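Search reviews Go

Grovum chess set with sorting trays - is it worth 58 dollars?

Print this page | E-mail to a friend

I'll start with the claim on the box, which says the Grovum set will "change how your family plays." It's a chess set. You get a board with a black border, white and black pieces, and two shallow trays, one yellow and one a dark teal. My old Potgieter set did the same job without trays and cost me a good deal less.

The board is the part I like least. The squares are black and silver-gray, and it looks sharp enough until you put the black pieces on it.

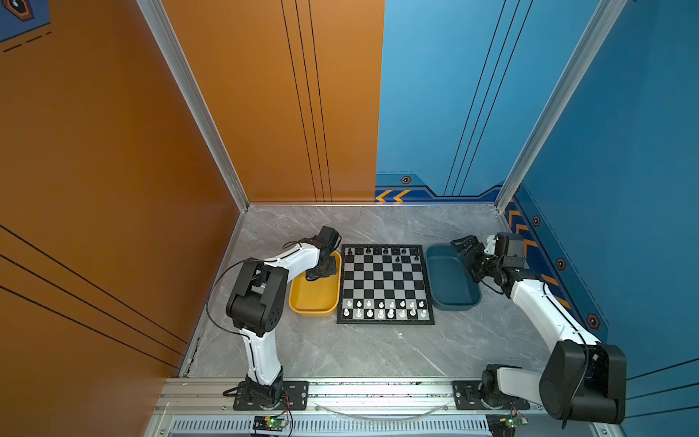 A dark bishop on a dark square takes a second look from across the room, and in the evening I lost track of one completely. The white side is no trouble at all. I'd have taken plain brown and cream over this, and I suspect most people over 50 would too.

The pieces are fine. The king and queen are tall enough to tell from the rest, the pawns are small, and the squares leave room to be sloppy. Setting up both sides takes me 2 minutes if everything is where it should be.

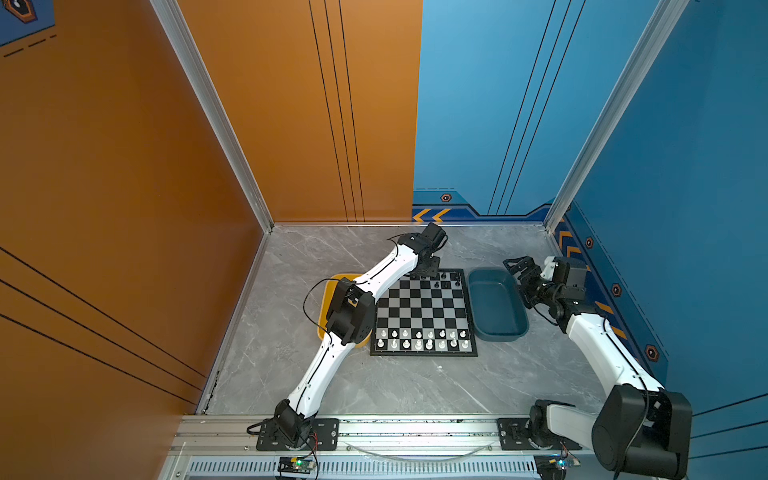 Abbas Amini wrote in to disagree about the board. He has had his since January and says the black on black stopped bothering him after a week, and that his complaint is the price, because Fatico sells a board this size for less and you can use any dish in the house for a tray.

I can't argue with the dish. The trays were what I expected to make fun of, though, and I've ended up using the yellow one. The rounded corners and raised rim keep captured pieces together, and it sits right up against the board.

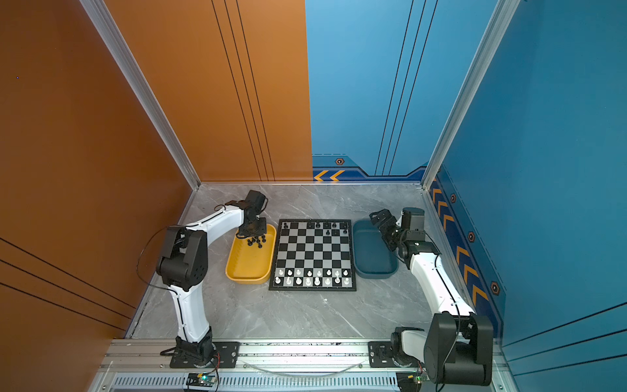 The second tray mostly stays empty at my place. I clear pieces to the left out of habit - so half of what they charge extra for does nothing for me. The maker says the trays come in two colors so each player has their own. Maybe. We never kept to it.

Board 5, pieces 7, trays 7, all out of ten. If Fiver or some other store marks it down, fine. At full price I'd pass.

Contact us | Copyright, all reviews property of their authors | Back to top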